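Tumaini Wanyama starts most visits by putting the kettle on, and she had plenty to say before it boiled. She has been setting tables for Gadano, the little tableware shop in Ludstead, for four years now, and she still begins every one of them with the cloth.

"I went through 30 greens before I settled," she told me. "You want one that's calm, a sort of sea color, and you want it pulled nice and flat. Then a cream plate goes down – a plain one with a bit of a rim – and you stand back and have a think." 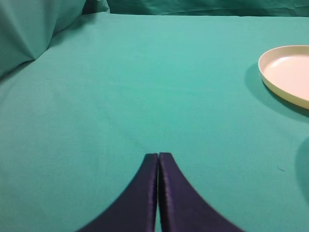
The thinking can take all morning, she admitted, laughing. She likes fruit better than flowers on a table, and she'll happily talk about apples until the tea goes cold. "A green apple on green cloth, people tell me it'll disappear. Well, it doesn't! It's the shine that does it, and that funny little stem."
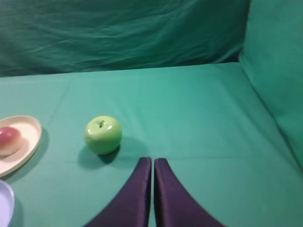

*Green apple on green cloth, with the cream plate at the left.*

I asked about the blue plate, and she lit up. Her customers in Lynch are fond of blue, she said, and it sits so kindly in front of the pale yellow.

"I put the peachy one in the yellow plate and let the apple have the other side all to itself," she said.

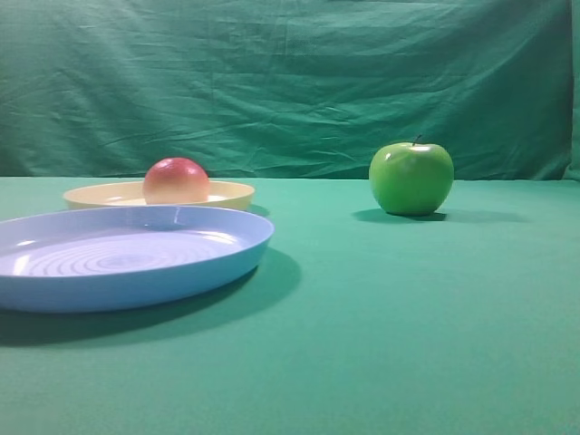 "My mother did her Monday table that way, with plenty of room between things, and I suppose I never got over it." She poured us both another cup and went back to telling me about napkins.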